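I had been promising myself a trip to the Grivura Writers' Open House for years, and this October I finally packed a notebook, a sandwich and far too many pens and drove the 137 miles to Finusmont to see it. I am so glad I did! If you have ever wondered whether other people also have four half-finished novels in a drawer, I can tell you that they do, and that they are lovely company.

The open house is held in the old Marchetti building, up a flight of stairs that had me puffing by the top. They let you wander where you like until lunch. I started in the reading room, where the members keep a shelf of their own finished books (some printed properly, some stapled), and I lost most of an hour there with a little mystery set on a ferry. I still don't know who did it, and I had to put it back when the bell went for the first talk.

That first talk was about keeping going, and it was given by Booker Thibodeaux, who had brought his rejection letters along in a shoebox. There were 321 of them. He passed the box down the rows and let us read whichever ones we liked, and the woman beside me got one that was a single word long. He sold his first story, he said, in the same week he had decided to take up fishing instead - and then he did take up fishing, and wrote two books in the boat. 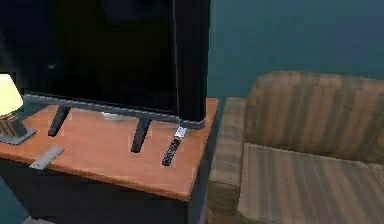 Marguerite disagreed with him a little when it came time for questions. She said a box of rejections is all very well when you've sold something at the end of it, but she had been writing for most of her life without sending out a single page, and she didn't feel she had failed at anything. There was quite a bit of nodding at that, mine included. Booker thought it over and told her she was probably the happiest writer in the building.

After lunch (soup, and very good rolls) came the Plekau hour, which is their name for everybody sitting down and writing without talking. I was dreading it. I hadn't written a word since spring, and I spent the first ten minutes drawing boxes down the margin. Then I remembered my aunt's kitchen and off I went, and when the bell rang I had three pages and a sore thumb. One fellow near the window announced he was 2326 words into his chapter and would everyone please sit back down!

I drove home the slow way, with the radio off, talking bits of the next page out loud to myself. They run the Plekau hour every Thursday evening as well, and you don't have to be a member to come. It's a long drive for an hour of writing, but I've already looked up where to stop for coffee.

14 comments
Shared 37 times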